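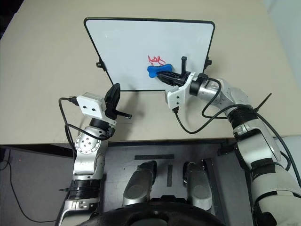
I need help with contact force on a wiping task. Two-arm build on a fixed base, wrist cameras on both arms, parallel grippers, position control only. The task is cleaning red marker off a small whiteboard that stands on the table in front of the robot. The right gripper holds the blue bone-shaped eraser against the surface, and part of the line is gone, but I get streaks wherever the pressure drops. If I command the path deeper, the board tilts on its side knobs and the arm loses contact at the next pass. Control loop is 177 Hz. I would like to avoid buying a force sensor. What do people do here?
Truvcombe

Position control against a pivoting surface will always give you uneven pressure. You have two options.

First, lock the board. Tighten both knobs and put a block behind the lower edge, clamped to the table. Test by pushing the top by hand before running anything.

Second, add compliance. If your joints report current, run an impedance loop with low stiffness along the board normal and high stiffness in the other two directions. Start with a commanded depth of 2 mm past the surface and increase stiffness until the streaks stop. Without current feedback, put 18 mm of soft foam between the fingers and the eraser — it costs you some grip rigidity but evens out the load.

Also refit the board plane after every change to the stand. A small angle error looks exactly like a force problem.
Fuseini Annan

Had the same thing on mine. Changed to a different marker and it wiped fine. Never touched the controller.
Jastov

Second the plane fit. I touch off at the four corners, store the result, and skip the depth offset until that is right. The idle arm could also brace the board from the side if it reaches, but check for collisions between the wrist cameras first.
Olier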